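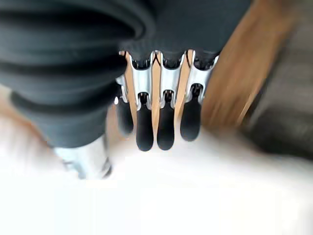 彭雪莲：先别急着打磨。麻烦您找一块不起眼的地方，用拧得很干的棉布擦一下，等干透了再用手背贴上去试，告诉我还粘不粘。另外请问上油用的是哪一款，上了几遍，中间隔了多久？

好的好的，我从头讲，可能有点啰嗦，您多包涵。

工单编号后四位是1,151，标题我写的是“桌面发粘”，其实应该写“桌面发粘，外加一条腿晃”，可是标题提交以后就改不了了（这个能不能顺便反映一下？）。桌子是Likholm的，浅棕色那款，木纹偏蜜色，当时就是看中这个颜色才买的。买来的时候是半成品，要自己上木蜡油，油我用的是Dostness，店里一起配的，透明哑光。

上了三遍。第一遍很顺利，第二遍也还行，第三遍我觉得颜色淡，就多倒了一点，想着厚一点总归耐用嘛。间隔呢，第一遍和第二遍隔了一整夜，第二遍和第三遍……我翻了一下聊天记录，早饭后上的第二遍，吃完晚饭就上第三遍了。写到这里我自己都有点心虚。

您说的棉布我试了，挑的是靠墙那一侧的背面边沿。擦完等到下午，手背贴上去不粘。可是桌面正中间还是粘，纸放一会儿，拿起来有“嘶”的一声，特别轻，但是听得我难受。

彭雪莲：谢谢，很清楚了。边沿不粘、中间粘，多半是第三遍的油没有被木头吃进去，浮在表面。请问上完以后有没有把多余的油擦掉？

擦是擦了，用的厨房纸，擦了一遍，纸上还掉毛，我嫌它掉毛就没擦第二遍。

说明书我又翻出来看了，第三页有一行小字，让人上油后用无绒布顺着木纹擦到布上不再带油。这行字印得也太小了！我老花还没开始呢，都得凑到窗户边上看。

彭雪莲：明白。您先这样处理：窗户打开，用白色的百洁布沾一点点同款的油，顺着木纹轻轻打圈，把浮在上面那层重新化开，马上换干的无绒布擦，擦到布是干净的为止。一次做一小块，不要整张桌子一起涂。擦过油的布请摊平晾在室外，或者浸水以后再扔，不要团成一团放进垃圾桶，油布堆在一起会自己发热。

油布这个事我是真的不知道，吓得我赶紧去阳台看，上次那几团纸早就跟垃圾一起下楼了，还好还好。

记录一下今天做的。从左边靠窗那个角开始，一次做一块A4纸大小的地方。百洁布家里只有绿的，我差点就拿绿的上了，想想不放心，下楼去买了白的。沾油真的只要一点点，我第一块沾多了，越擦越滑，换了三块布才擦干净。第二块就有经验了，布角蘸一下就够。化开的感觉很明显，刚开始布是拖不动的，像在桌上揪着走，转几圈忽然就顺了，这时候马上换干布。

做到中间最粘的那一片，布上擦下来一层黄黄的东西，像化了的糖。我拍给钟宝山看，他回我说这是你多倒的那点油，你看它还在呢。行吧。

做完半张桌子，胳膊酸得不行，另外半张留到第二天。

2021年8月26日补充：另外半张做完了，晾了一夜，早上用手背试，左半边已经完全不粘，摸上去是那种干干的、有点涩的木头感觉，我很喜欢。右半边靠近中间有巴掌大一块还是有点糊手，不过纸放上去不响了。请问这块要不要再来一次？还是等它自己干？

彭雪莲：恢复得不错。巴掌大那块建议先等等，保持通风，这两天不要放热杯子和塑料垫。如果到时候还糊手，再按同样的办法局部处理一次就可以，不需要重新上油。您标题里没写的那条腿，方便说说是哪一条吗？往哪个方向晃？

腿的问题终于有人问我了！

靠门那一侧的右后腿，左右不晃，前后晃。在桌上写字的时候没感觉，胳膊肘一压上去就“咯”一下。一开始我以为是地不平，垫了个折起来的硬纸片，好了两天，又开始咯。后来把桌子转了个方向，咯的还是这条腿，那就跟地没关系了。

装的时候是秦美芳帮我扶着的，四条腿的螺丝都是用盒子里送的那把小内六角拧的，拧到拧不动为止。我刚才又去拧了一遍，这条腿的两颗里面，外侧那颗纹丝不动，里侧那颗是能转的，转啊转啊一直转，就是不紧。是不是滑丝了？如果是滑丝，桌面是不是就废了？这张桌子我可是刚擦出来的啊。

彭雪莲：不用担心，桌面没有废。一直能转但不紧，有两种可能：一是螺丝本身的牙磨了，二是桌面底下预埋的螺母松了，跟着一起转。请您把这颗螺丝完全退出来，看一下牙是不是平的；再用手电照孔里，看铜色的螺母有没有歪。退螺丝之前请把桌子翻过来放在毯子上，不要让它站着退。

翻桌子是个大工程，等了个能搭把手的人。毯子铺两层，桌面朝下（朝下之前我又试了一次粘不粘，真怕跟毯子粘在一块儿，还好没有）。

螺丝退出来了，牙是好的，一圈一圈很清楚。手电照进去，螺母是歪的，往里侧斜，用螺丝刀轻轻碰一下它还会动。那就是您说的第二种。

顺便说一句，另外三条腿的我也挨个退出来看了，都是正的，又拧回去了，拧得很紧。

彭雪莲：确认是预埋螺母松动，这个在保修范围内。我给您补寄一颗新的螺母和配套螺丝，配件号143，走Zivport的快递。收到后的做法：旧螺母用螺丝带住，慢慢直着拔出来；孔里的木屑用吸尘器吸掉；孔壁涂薄薄一圈木工白胶，新螺母对正，用内六角旋进去，到跟木面平齐就停；胶干透以后再装腿。溢出来的胶当场用湿布擦掉，干了会留白印。

收到，等件。等的这几天桌子就一直倒扣在客厅里，四脚朝天少一只脚，家里谁路过都要绕一下，晚饭是端着碗在沙发上吃的。

件到了。包装里多给了一颗螺丝，谢谢！旧螺母比我想的好拔，拧上螺丝往上一提，晃两下就出来了，孔里掉出来一小撮木屑。吸尘器吸过，白胶涂了一圈，新螺母旋进去的时候头两圈有点歪，我退出来重新对了一次，第二次就很正。旋到最后手感明显变紧，停在平齐的位置，没敢再使劲。

胶瓶上写的是二十四小时，我等足了才装腿。这次两颗螺丝轮流拧，你一圈我一圈，说明书第五页画的就是轮流拧，我上次是一颗拧死了再拧另一颗，不知道螺母歪掉跟这个有没有关系？

彭雪莲：有一定关系。先拧死一颗，腿会微微偏，第二颗进去时角度不正，螺母就容易受侧力。轮流拧是对的。请问装好以后还有没有响声？

没有了！胳膊肘压、整个人趴上去、抓着桌沿前后推，都不响。硬纸片也扔了。

桌面右边巴掌大那块，倒扣的这几天也干了，我后来没有再处理。侧着光看的话，跟旁边比还是稍微亮一点点，不侧着看看不出来。这个亮一点点以后会不会慢慢变均匀？不会也没关系，我就是问问。

彭雪莲：日常使用和擦拭以后会逐渐接近。如果到十二月您觉得还是明显，可以整面薄薄补一遍油，一定记得擦干净，隔夜再用。平时清洁用拧干的布就行，不要用酒精湿巾和带研磨颗粒的清洁膏。请问这张工单可以关闭了吗？

可以关了。酒精湿巾我今天早上刚用过一张，擦的是桌沿，看着没什么变化，以后不用了。

还有标题那个事，能改的话麻烦帮我改成“桌面发粘，一条腿晃”，这样别人搜“晃”也搜得到。

彭雪莲：标题已在后台修改。工单状态：已解决。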